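Collecting Park Paper: A Talk with Karthikeyan Krishnan 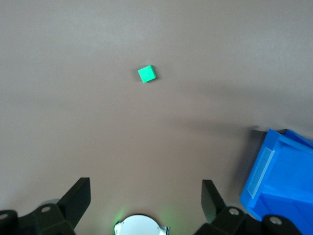 A green cube on a gray-brown tabletop.

Karthikeyan Krishnan has collected souvenir maps from the old Tunstall amusement park for 18 years. "I began with one map from my aunt," he told me. "It was folded badly, and I still keep it."

His favorite is the map for the Tresis boat ride, sold only in June of the opening season. He owns three copies. "People ask me to sell one. I always say no, the colors are different on each."

He is still looking for the staff edition. "Wendy Dobson has it," he said. "I write to her every year."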